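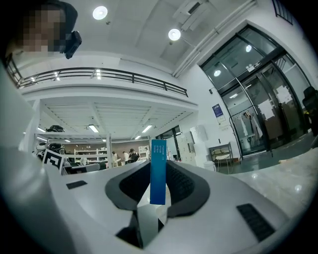

How to run a decision without a chain of reports

Most advice on flattening an organisation comes from people selling a course in it, so treat what follows with the same suspicion. I have tried it twice, at Gesolden and later at Troson, and it went well once.

Before you start

Pick one decision that is stuck. Leave the company structure alone. At Troson we began by redrawing the whole chart and spent 35 days arguing over job titles, after which the same four managers were signing the same forms.

Step 1. Write the question down in one sentence. If it needs two, you have two questions and should choose one.

Step 2. Find out who will have to live with the answer. Ask for names, department by department. You will be offered "representatives" – decline politely and ask again.

Step 3. Get no more than 8 of them in a room. Consultants will tell you larger groups work with the right method. I have sat through the right method and I doubt it.

Step 4. Have each person say what they deal with in an ordinary week. Write it up in their words. Once a manager tidies it into a summary, the awkward parts go missing, and those were what you came for.

Step 5. Let the group decide, and agree beforehand that the director can refuse but can't rewrite. Get this in writing. At Gesolden we did. At Troson we had a friendly nod, and the answer came back with half of it changed.

Step 6. Look at the result after 2 months with the same people present.

What about software?

Rokulus and Daneshvar both promise to do most of this for you. We used Daneshvar and ended up with 477 comments on a question about shift handovers. I read nearly all of them. The useful ones had already been said aloud in step 4.

If the director won't sign anything at step 5, stop there and go back to the ordinary reports. They are slow, but people know what to expect from them.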